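Lobo 18 Picnic Blanket by Steltusport

The Lobo is a blanket for people who have given up on finding dry grass. The bottom is coated against damp, the top is brushed fleece, and it folds into a bundle with a strap that closes on the second try — sometimes the first.

Item no. 1279. Seats 5 adults, or two who have been arguing.

Machine wash cold. Do not tumble dry; Aravind Hegde in our returns department has seen the results and would like a rest. 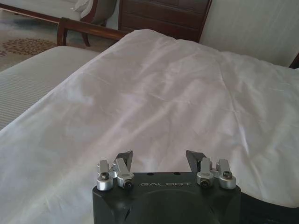

Spare straps are sold separately. Colors: moss, rust, and a gray we call Dredell.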